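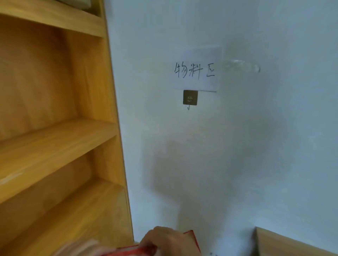
2019-09-19
Posted by Rupert

I have been meaning to write about shelves for months, which tells you a fair bit about how my evenings go. It started in April, when I decided that the yarn, the paper, the half-finished lampshades and the box of odd buttons could not all go on living on the dining table. We'd had four separate meals standing up by then (toast, mostly) and something had to give. So I've been thinking very hard about where stuff lives and what you call the place it lives in, and I keep coming back to 物料区, written by hand on a bit of white paper and taped to the wall beside the shelving. It means "material area". That's it! No fancy lettering, the last character comes out a touch smaller than the other two, and I love it. You walk up, you read it, you know where you are.

I asked Kyung-tae Kwon about labelling because he has the tidiest workroom of anyone I know, and he said to name the place before you buy a single box. I'd been doing it the other way round for years. I'd see a nice box, buy the box, fill the box with whatever was nearest, and then have no idea what was in it. There's a tin under our stairs that has held, at different times, shoe polish, Christmas hooks and a sandwich.

Anyway, shelves. I went for wood in the end, in a light honey sort of colour. I did look at metal racking and Dennis Makokha very nearly talked me into it, as he has it in his garage and swears by it, but it made the back room feel like a tyre place. Warm wood against a plain white wall is a hard thing to get wrong. Even with nothing on it, it looks as if somebody lives there. It marks, of course. Mine has a dent on the second shelf from where I dropped the guillotine (paper guillotine, don't worry) and I was cross for a whole afternoon, and now I can't find it unless I go looking.

The hard bit is leaving it empty. I mean it. You get the thing up, you stand back, and there are all those lovely bare compartments with only the back panel to look at, and within the hour you've shoved in a kettle with no lid and a bag of bags. I managed two days. On the third I put a folded blanket on the top, which I told myself didn't count, and then the blanket was joined by the lampshade frames and after that it was a free-for-all.

What I did next was take the whole lot off again and start with paper signs. Ordinary printer paper, black marker, tape. I wrote PAPER, YARN, GLUE AND OTHER STICKY, and one that just says DENNIS'S, for the things Dennis Mugo has lent me and would like back at some point. I stuck them on the wall for a week before anything went near the shelves, and I moved them every time I caught myself reaching for something in the wrong spot. YARN went from top to bottom to middle. GLUE ended up by the window. I had a grand plan to type them all up afterwards and laminate them, and I've gone right off the idea. Handwriting is easier to change and you're not so precious about it.

The other thing I'd put in a good word for is the stick-on hook plate — one of those little square ones in brushed metal. They're not pretty exactly, but under a sign they make perfect sense, and that's where I've put mine now, one below PAPER with the scissors on it and one below YARN for the tape measure. I did try hanging my apron on the first one. It stayed up for an evening and then I heard it go at two in the morning and thought we'd been burgled.

Wendell Thibodeaux left a comment on the last post asking whether I'd used one of those inventory things for craft rooms, Plindora or Clirkow or similar. I had a go with Plindora! I got as far as typing in the first shelf of paper and then it wanted a category for everything and a colour for the category, and I made a cup of tea and didn't go back. If you've got a proper shop I expect it's marvellous. I've got one back room and a marker pen.

Still to do: something about the buttons (suggestions please, jam jars have been vetoed), a lower shelf for the heavy rolls of card, and a decision on whether the sewing machine is a material or a tool, which has caused more discussion in this house than the holiday did. I also want to paint the wall again. White shows every shadow and every thumbprint, and I've got a patch low down that I honestly can't tell is grubby or just a bit dim in that corner. I've wiped it twice.

If you've done your own signs, do tell me what you wrote on them. Kyung-tae has one that says NOT YET and I'm very tempted to copy it.

Contact | © 2019 Rupert Trummer | Back to top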